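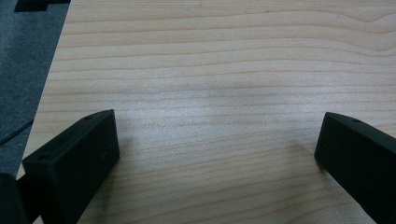 I have bought a table. Secondhand, pale wood, lots of fine grain running along it. Thread, because I have opinions now and my household has asked me to put them somewhere else.

The old table was a folding one I got in December of a year I won't specify, as a temporary measure. It was temporary for 14 years.

The new one came from Mehwish Malik, two streets over, who was moving and wanted it gone by dinner. She said it was maple. Then she said it was "maple style." Then she helped me carry it very quickly to the car.

It's veneer. I have made my peace with veneer. Veneer is a real tree that has been asked to go a long way.

Things I have learned about myself this week: I am a person who says "mind the table." I said it to a grown woman holding a sandwich.

The grain is the good part. Mostly it runs along in sensible lines and then toward one corner it starts to ripple and bend, like whoever was in charge went to lunch. I have been eating breakfast facing that corner.

Now the smudge. There is a faint gray smudge near the middle. It's about as dramatic as a pencil mark somebody thought better of. I saw it the first evening and I have seen very little else.

Asked Mehwish. She replied "what smudge" within four seconds, a speed I associate with guilt.

Treatments so far: damp cloth. Damp cloth with dish soap. Dry cloth, firmly. Staring from a low angle with one eye shut.

Damilola Okoro suggested baking soda. Tamunoemi Haruna suggested never, ever using baking soda on veneer and asked who had told me that. They are married. I've left them to it.

Bukola Olaniyan suggested a bowl. Put a bowl on it, she said. With lemons in. She has a whole house that looks like this and I am beginning to wonder what's under everything.

I did order a polish, a thing called Niven, 15 dollars for a bottle you could lose in a coat pocket. The label says "for all fine surfaces." I read that out loud and then looked at my table and the two of us agreed not to discuss it.

Haven't opened it. The top already has a bit of a gloss and when the light's on there's a soft bright band right across the middle, very flattering. If I sit in the correct chair the shine does half the work on the smudge. I have claimed the correct chair.

House rules, posted on the fridge and ignored by everyone I live with:
Coasters.
A mug is a thing that goes on a coaster.
So is a glass, Yetunde.
No nail polish, no curry without a mat, no "I was only going to cut one small thing."

(Yetunde Osagie is my sister and would like it known that she has never damaged a table. The folding one had a burn on it in the exact shape of her hair straightener, but sure.)

Someone asked what chairs I'm putting with it. Three that match each other and one from the garage. The garage one is the correct chair I mentioned. You don't get everything.

Someone else asked if I measured before buying. I measured the table. I measured the kitchen. I did not measure the door. The legs unscrew, it's fine, we all had a nice time on the porch finding that out.

Current status: the mail has found it. One day of clear wood and then a catalog turned up, then a bank letter, then a single battery of unknown charge. I cleared them off and put them on the counter, where the other batteries live.

Smudge update since three of you asked: still there. I put the bowl on it for an evening. Lemons and all. Looked lovely. I moved it twice to check.

Anyway the folding table is free to anyone who can collect. It has a burn, a wobble and a very patient nature. It folds on one side.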